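线缆归位:一间公共工作室的桌面整理小组报告

课程:日常物品与空间(期末小组作业)
组员:Uriel Montes、Ermelinda Garcia、Yatziri Esquivel
指导教师:Genowefa Baran
提交日期:09/04/2021

一、缘起

选题会上,别的组要研究城市绿地和老年食堂,我们组研究的是线。准确地说,是 Medora 楼一层公共工作室里那些谁都用过、谁都不肯认领的线。Baran 老师听完沉默了一阵,问我们能不能写够篇幅。我们说能,于是就有了这份报告。

动机很朴素。Ermelinda 三月份做课程展示,临上场前要找一根网线,把工作室的柜子翻了个遍,最后拿到手的是一根两头都不对的东西。她的展示改成了口头叙述,据说效果不错,但她本人不愿意再提。我们由此提出问题:一间不缺线的房间,为什么总是找不到线?

二、现状调查

调查分两步。第一步是清点。我们把柜子、抽屉、窗台以及暖气片后面的线全部取出,登记造册,共计244根。其中212根经测试可以正常使用。剩下的有的断芯,有的接口松脱,还有几根我们始终没弄明白它们原本是用来接什么的,Uriel 坚持给它们单独建了一类,叫“待考”。

第二步是访谈。我们访谈了30位经常使用工作室的同学,问题只有两个:你上次用完线之后放在哪里?你觉得别人会放在哪里?对第一个问题,28位回答“放回原处”。对第二个问题,大家的回答要丰富得多,包括“随手一扔”“塞进最近的抽屉”和“带回宿舍了吧”。把两组答案放在一起读,会得到一个有趣的结论:这间工作室的使用者全是讲究人,乱都是隔壁干的。

至于“原处”在哪里,受访者也说法不一。柜子第二层得票最高,而柜子第二层放的是一台坏掉的打印机。

三、整理方法

我们讨论过三套方案。

方案甲由 Yatziri 提出,按长度分类。优点是直观,缺点是要先把每根线拉直了量。我们试了一个下午,量到后来三个人都坐在地上,方案甲遂告终止。

方案乙按用途分类,设“网络”“供电”“音视频”和“其他”。试行之后,“其他”迅速成为最大的一类,和整理之前的柜子没有本质区别。

方案丙是最后采用的,按颜色和粗细粗分,再配合统一的盘绕办法。颜色分类在学理上站不住脚,Baran 老师已经指出过,我们也承认。但人找线的时候脑子里想的往往是“那根蓝的”,而不是某种传输标准。既然大家本来就这么想,柜子不妨迁就一下。

盘绕的要领如下。线先顺着自身的弯势理开,不要硬拽;绕成比手掌略大的圈,一圈正一圈反,免得下次展开时拧成麻花;接头留在圈外,方便辨认;最后用魔术贴扎一道。不要用橡皮筋,橡皮筋放久了会粘在线上,这一点我们有切身体会,并为此用掉了半瓶酒精。

桌面操作上,我们规定盒子先摆好,再把线拿上来。顺序颠倒的后果是桌上先堆出一座山,然后大家围着山找盒子。 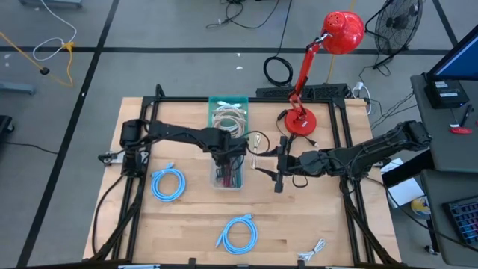
浅色线和蓝色线的区分一开始就引发了争论。米色和白色算不算一类?Ermelinda 认为算,理由是用上两年以后它们会自动变成同一种颜色。Uriel 认为不算,理由是现在还不是同一种颜色。投票结果二比一,米白合并,入青绿色的塑料盒。浅蓝色的线另收。细长的零碎物件竖着立在透明盒里,站着放比躺着放好找,从外面也能看出个大概。

红色台灯留在桌上。它不属于任何一类,我们曾考虑把它请到窗台去,但桌子靠里的那一侧光线实在不好,分辨米色和白色本来就够伤感情了,不宜再摸黑进行。

四、试行中遇到的问题

一是标签。我们最初用 Kotatberg 牌的纸质标签,字写得很端正,贴上第二天就卷了边,第三天掉在地上,被人扫走。后来改成直接在盒子正面写字,难看一些,但至少扫不走。

二是归还。盒子设好之后,取线的速度确实快了,还线的积极性却没有相应提高。我们在柜门内侧贴了一张说明,措辞经过四次修改,从“请务必归位”一路温和到“如果顺路的话”。Yatziri 主张恢复第一版。

三是组内分歧。盘线的方向,Uriel 习惯逆时针,另外两人习惯顺时针。混在一个盒子里之后,不看就能猜出是谁盘的。我们认为这不影响使用,但它影响了两次小组会议的气氛。

四是外部干扰。工作室与 Trujillo 楼的社团共用一把钥匙。某天早上我们发现盒子里多出一捆不认识的线,盘得比我们都好。至今没有人承认。我们照例登记了,未计入前文的总数。

五、初步结果

整理完成后,我们请 Marisol Ibarra 同学来做试用。她此前没有进过这间工作室,对柜子第二层没有任何成见。任务是找出一根能用的蓝色网线。她打开柜门,看了一眼,拿了出来。整个过程之快,以至于负责计时的 Uriel 没来得及按表。因此本报告在这一项上没有数据,只有三名目击者。

我们随后请她把线放回去。她问:“放哪儿?”Yatziri 指了指柜门内侧的说明。她说没看见。说明现已移到柜门外侧。

六、不足与后续

访谈对象多为同一届的同学,自我评价可能偏高,前文已见端倪。试用者只有一位,且是组员的室友,立场难称中立。颜色分类遇到黑色线时基本失效,因为黑色线太多了,黑色盒子目前已经盖不上盖。

下学期如果继续做,我们打算在黑色一类内部再按接头细分,并给“待考”类找一个归宿。Uriel 希望保留它们。Ermelinda 的意见写在会议记录里,经讨论不予引用。

附:所用物品为塑料收纳盒、魔术贴扎带、油性笔、酒精。扎带购自 Iltuvex,一卷没有用完,放在柜子第二层,打印机旁边。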